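Periodismo de espectáculos — apuntes de la unidad 4
Celebridades, redes y la nota de "le respondió a sus críticos"
Cátedra Lucero. Apuntes pasados en limpio a las corridas, avisen si ven errores

Lo que vimos la clase pasada: la nota rosa clásica depende de una fuente cercana. La de ahora depende de un posteo. Cambia quién habla primero y cambia quién controla el momento de la publicación. El cronista llega segundo, casi siempre.

Estructura típica (la van a reconocer enseguida):
1. Alguien conocido publica algo. Foto, video, texto corto.
2. Comentarios, muchos, a favor y en contra.
3. Respuesta del famoso.
4. Nota: "X salió al cruce de sus detractores".
El problema está en el paso 2. Quiénes son "los detractores"? Cuántos? A veces son tres cuentas sin foto. Se escribe "las redes estallaron" y no hay nada que lo sostenga.

Caso de trabajo: Trinidad Urrutia. Exparticipante de Skaretti, el reality de convivencia, salió en la semana 13. En octubre anuncia que deja la música y vende los derechos de su único disco a la productora Bandberg. El posteo junta 3,172 comentarios. Titular del portal Kosholm: "Furia de los fans contra Trinidad Urrutia". Ulises Acuña, de esta cátedra, leyó una muestra de 1,000 comentarios, los primeros por orden de llegada. 90 eran críticos. El resto felicitaciones, emojis, spam y gente preguntando por la gira. Furia es mucho decir.

Ojo: la muestra tampoco es perfecta. Los primeros que comentan suelen ser los seguidores más fieles, o sea que hay sesgo para el lado amable. Ulises lo aclara en su ficha, ustedes háganlo también en el TP.

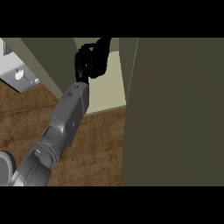

Fig. 1. Brazo robótico gris con pinza negra, imagen generada por computadora.

Verbos. Lista para desconfiar: estalló, destrozó, fulminó, rompió el silencio, se sinceró, lapidaria. "Rompió el silencio" supone que había un silencio. Urrutia había posteado todos los días de esa semana. Alternativas aburridas que funcionan: dijo, publicó, contestó, escribió. No pasa nada por repetir "dijo".

La cita. Copiar textual, con la ortografía del original si el error importa; si no importa, se corrige y listo. No pegar dos posteos distintos adentro de las mismas comillas. Kosholm lo hizo: unió una frase de la mañana con otra de las 23.40 y quedó una respuesta agresiva que Urrutia nunca escribió de corrido. La corrección salió al pie, sin cambiar el título.

Cuerpo, salud, familia. Acá lean el texto de Gemechu Tsegaye, está en la carpeta compartida (capítulo 2, el 3 es optativo). Idea central: que la persona haya publicado algo sobre su cuerpo habilita a informar eso, no todo lo demás. Si cuenta una operación no estamos autorizados a especular sobre otras. Comparar fotos viejas y nuevas "para que el lector saque sus concluciones" ya es una insinuación. Tsegaye lo llama consentimiento estirado. Me gusta el término, entra en el parcial.

Discusión en clase, resumida:
- Nassoro Khaemba planteó que si el famoso cobra por publicar, la nota termina siendo publicidad gratis. Cierto en parte. Caso de la línea de perfumes Pretorius: la pelea con una excompañera de Skaretti duró lo que duró el lanzamiento. Ningún portal mencionó el contrato.
- Alguien del fondo (perdón, no anoté quién) dijo que el público ya sabe que es armado. Puede ser. Igual hay que escribirlo.
- Quedó abierta la pregunta de si llamar o no al representante cuando el posteo es público. Mi posición: sí, siempre, aunque no atienda. Se pone "no respondió al cierre" solamente si se lo llamó con tiempo. Diez minutos no es tiempo.

Insultos en la respuesta. Si el famoso trata a los críticos de fracasados o envidiosos, va? Va si es la noticia. Va una vez, no en el título, la bajada y el epígrafe. Y al lado, qué decían las críticas, con un ejemplo concreto al menos. Sin eso el lector se queda con media pelea.

Capturas. Guardar siempre, con hora visible y enlace. Los posteos se borran. Tapar nombres de usuarios comunes; una persona con cuarenta seguidores no es figura pública porque comentó una foto. Los de cuentas verificadas se pueden dejar, consultar antes.

TP 4
Elegir una nota de "respondió a sus críticos" de cualquier portal, que no sea la de Urrutia. Reconstruir la secuencia con horarios. Revisar comentarios originales si siguen en línea y explicar cómo armaron la muestra. Reescribir título y primer parrafo. Dos carillas máximo, más anexo de capturas.
Se entrega en papel al empezar la clase. Por mail a Telma Lucero sólo quien tenga justificado.

Lectura para la próxima: Tsegaye cap. 4 y la ficha de Ulises sobre fuentes anónimas en la farándula.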